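Ticket 118 - Nera, teleop station 2
Subject: Right hand lags left when grasping basket
Opened by: Rekha Mittal
Status: Waiting on operator
Priority: Medium (Hipólito says High, Hipólito always says High)

Task is "basket out of shelf, fruit stays in basket." Operator wears the gloves, both hands go to the front of the basket, close, pull. On replay the left hand closes when told to. The right hand closes 140 ms later, by which time the left has already started dragging its side forward and the basket comes out like a drawer in a cheap dresser.

Tried so far:
- Restarted the glove server. No change.
- Restarted the operator (coffee). No change, better mood.
- Swapped left and right gloves' receivers. Lag stays on the right hand, so it isn't the radio.
- Recalibrated the right glove with the Gandwood profile. Lag down to 70 ms, then back to 140 after lunch.

For reference, the pose I'm asking people to hold before they pull: a hand on either side at the front, fingers coming in toward the middle. Please don't improve on it. The policy learns whatever we show it, including flourishes.
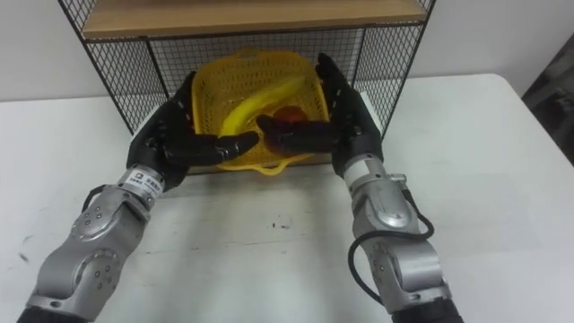 Nicanor Alarcón: Is the smoothing filter still on for the right hand? We turned it up at Cabanatuan when somebody's thumb kept twitching, and I have no memory of anyone turning it down.

Rekha Mittal: Checked. Right hand filter window is 15 samples. Left is off. There is no comment in the config, naturally.

Dong-hyun Ok: That would be me. The thumb was also me.

Rekha Mittal: Filter off on both. Lag on replay is gone as far as I can measure. Thumb twitch is back - small, but the policy will happily copy it. Dong-hyun, please record the next set with your hand resting on the table between takes.

Hipólito Sosa: What happens to the demos we already have? Can we shift the right hand track and keep them?

Rekha Mittal: For the free-space ones, yes. For anything after contact, no. The operator was correcting for the lag by then, so shifting it just moves the mistake. I've tagged those "do not train." Leaving this open until the new set is in.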